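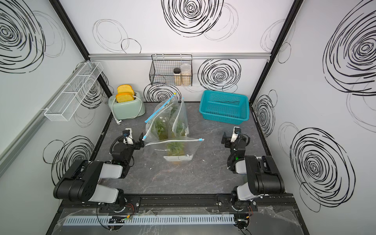

3.2 Retail sample and price recording

The price data come from small grocery shops in the Oltham district, where most households buy dry food in packs of one kilogram or less. We selected shops by walking every second street of the district, starting from the market square, and asking the owner for permission to record the shelf prices. Shops that sell only drinks or tobacco were left out. In total 1,258 price observations remained after cleaning.

Each shop was visited 2 times in June, once on a working day and once on a Saturday. The second visit was necessary because several owners change their prices before the weekend – mostly for rice, lentils and sugar. When a product was sold in more than one pack size, we recorded all sizes and calculated the price per 100 grams. Discounts given only to regular customers could not be observed and are not included.

Figure 3. Price per 100 grams by pack size, Oltham district. Kiani and Brarex are the store brands discussed in Section 4.

The difference between small and large packs is bigger than we expected from the earlier work of Mirani. In 80 percent of the shops the smallest pack had the highest unit price, and this pattern holds for both store brands. For lentils the difference is weak, and in 5 shops it goes in the opposite direction. One possible explanation is old stock, but our data do not allow us to test it. We return to this point in Section 5, where the unit prices are compared with household income.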